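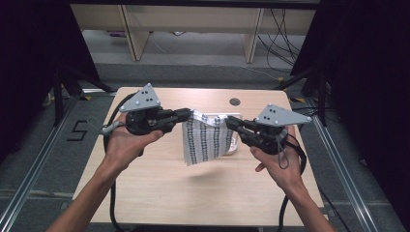 Re: [tapeswap] Basovska live tape, side B

Ashraful Sultana wrote on 4 May 2023:
> Does anyone have a clean copy of the Basovska set from the Ogilvie?
> Mine drops out 3 songs in and comes back halfway through the slow one.
> Also is the singer on side B the same one as on the Selterard single?
> Sounds lower to me.

Ashraful, yes, I have it. Second generation, off the desk I was told, but you can hear people talking near the mic so who knows. No dropouts on mine. Bit of hiss in the quiet parts, I left it alone.

Same singer, I'm pretty sure. The tape runs slow. Speed it up a touch and she sounds right, and the guitar comes back in tune with the single too. Try it on the opener first, easiest one to hear it on.

Track list as written on my card:
Side A, 8 songs, the last one is cut off when the tape ran out
Side B, 6 songs, then some tuning and a bit of the next band

Card says November but no year. I always figured it was before the single becuase they don't play it, only the flip side. Could be wrong. If somebody has a flyer or a ticket stub please post the date.

Can do you a CD copy or just put the files up, tell me which. No MP3 please if you pass it on, there are already 2 bad ones going round.

Also still looking for the other Selterard single, the one in the plain sleeve. Will trade. Got doubles of a few things, will send teh list later tonight, have to run

Martin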